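November, bench notes, adhesive trial

Oğuzhan Akyol forwarded the Bremum data sheet again with "worth another look?" in the subject line. I had another look. It still says full strength in 20 minutes at room temperature, and it still doesn't say full strength of what, on what, or measured how. The older Karaca two-part takes overnight and has never pretended otherwise.

Set up lap joints this morning, same overlap on all of them, half with Bremum and half with Karaca. Wiped everything with alcohol first. The sheet says "no surface prep needed," which I don't believe of any glue, but to be fair to it I left 2 of the Bremum pieces unwiped and marked them with a U. Shop was at 26 °C by lunch, warmer than I'd like, and if anything that should flatter the fast stuff.
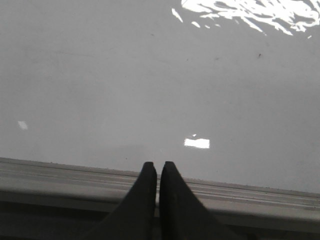

Does a quick grab mean the joint is cured? Only the outer edge of the glue line, as far as I can tell, and the middle of a wide overlap can stay soft long after the squeeze-out feels hard to a fingernail.

Pulled the first Bremum joint at the advertised time. It let go with a peel, and the center was still tacky. Second one, same story. Left the rest clamped and went to argue with the scale, which had drifted again. Re-zeroed it with the 100 g weight. Anyone using it after me, please check it before mixing, the Karaca ratio is fussy.

Trodville shop swears by Bremum for trim. Maybe so. Trim doesn't carry load, and I'd want to see their rejects before taking their word. Their glowing write-up also came from the Trolureo newsletter, and Trolureo sells the stuff.

Remaining joints stay clamped until tomorrow. Unwiped ones get pulled last. If the Karaca wins again I'm not reordering, whatever the discount is. Need more mixing sticks and a fresh box of gloves, medium.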